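Molefe Prints is moving across the street

December 15, 2024

If you walked down to Porkthorpe this week and found brown paper over the windows at Molefe Prints, don't panic! I had a little moment myself, standing there with my coffee, and then I saw the note on the door. The gallery is moving into the old Brallen shoe store right across the street, and it should be open again before the holidays are over.

I called Kamil Vrabec, the owner, and he picked up on the second ring with somebody running a drill behind him. He's had the old space for 17 years and told me he ran out of walls a long time ago. The maps got the front room, the bird prints got the hallway, and everything else ended up in flat files that most of us never opened (I've been going in there since I moved here and had never seen the fern lithographs until he pulled them out for me in August).

The new place has two rooms and a lot more light than the old one, so the windows are getting a UV film before anything on paper goes up. Kamil wants the front room for things that change – a new hang every couple of months – and the back for the maps and the botanicals, which will stay put. There's also going to be a long counter where you can sit down and go through a folder without somebody squeezing past you. I can't tell you how happy I am about that counter.

First up in the front room is a group of seven hand-colored seaweed engravings that came out of the Rarnolov collection. I got a peek at two of them at the framer's and they're lovely, all rusty pinks and that bottle green you can't seem to get in a modern print. They'll be for sale one by one, though Kamil admitted he'd love it if one buyer took the whole group. He wouldn't give me prices over the phone. I tried!

Framing orders are still being taken, just not at the shop. Call the regular gallery number and leave a message, and if you already have a piece in for framing, it's safe and it's on schedule. Gift certificates from the old address are good at the new one, including the paper ones with the heron on them.

There's a moving sale too, mostly frames and mats, plus a few bins of unframed prints at up to half off. It's running out of the back of the old space, so go around by the alley and knock loudly. I came home with a small pear in a black frame and a map of a county I've never been to, and I have no idea where either of them is going to hang.

No opening party has been set yet. Kamil says he'd like to get the heat working first – fair enough – but he did promise cider when it happens. I'll post the date as soon as I get it.

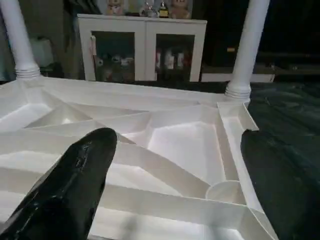

The ribbed underside of a white plastic table, turned upside down.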